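Zurkwood Low Table: Set-up and Care Guide
Section 4: Fitting a cloth and using the table for tea 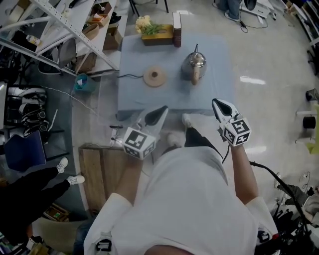
Fig. 4. Table with cloth fitted and teapot towards the far right.

Read Section 3 (Fitting the legs) first. The table must be standing on all four legs, with every bolt tightened, before a cloth is put on.

4.1 Before you start

Check that the floor is level. If the table rocks, turn the foot under the short leg anticlockwise until it touches the floor. Each foot has 19 mm of travel. Do not unscrew it beyond the red line on the thread.

Leave a newly oiled top for two full days before covering it. Oil that has not cured will mark the cloth and may glue it to the surface.

4.2 Fitting the cloth

1. Wash the cloth once on its own at a low temperature. Iron it on the reverse side while slightly damp.
2. Wipe the table top with a dry duster. Grit under a cloth will scratch the finish.
3. Fold the cloth in half and lay the fold along the middle of the table.
4. Open it out and pull the sides until the overhang is even.
5. Smooth the cloth from the centre towards the corners.
6. If you are using the Prarby clips (sold separately, part no. 867), push one on at the middle of each side. Do not fit clips at the corners.

Note: Use a cotton or linen cloth. Plastic-backed cloths trap moisture and can leave a white bloom on the wood.

4.3 Serving hot drinks

1. Put a heat mat or a folded towel down where the teapot will stand. The finish is rated to 56 °C, and a full teapot will be hotter than this.
2. Set the pot well in from the edge, with the spout pointing away from anyone seated.
3. Keep the handle where the person pouring can reach it without leaning across the table.
4. Lift the pot clear when you move it. Dragging it will ruck the cloth.

CAUTION: The table is low enough for small children to reach the top. Do not leave hot drinks on it unattended. A child pulling on the cloth can bring everything down.

CAUTION: Do not sit or stand on the table. The Vaughan and Istis sizes have the same legs and the same load limit, 200 N at the centre of the top.

4.4 Spills

Lift the cloth straight away and blot the wood with kitchen paper. Do not rub. Leave the top uncovered overnight. If a ring is still showing the next day, see Section 6 (Marks and repairs).

Tea stains come out of most cloths if soaked in cold water before washing. Do not use bleach on a dyed cloth.

4.5 When the table is not in use

Take the cloth off at least once a week and air the top for an hour. Turn the table a quarter turn every month if it stands near a window, or the wood will fade unevenly.

Guide written by Gertraud Lüthi. Checked by Pranab Seneviratne.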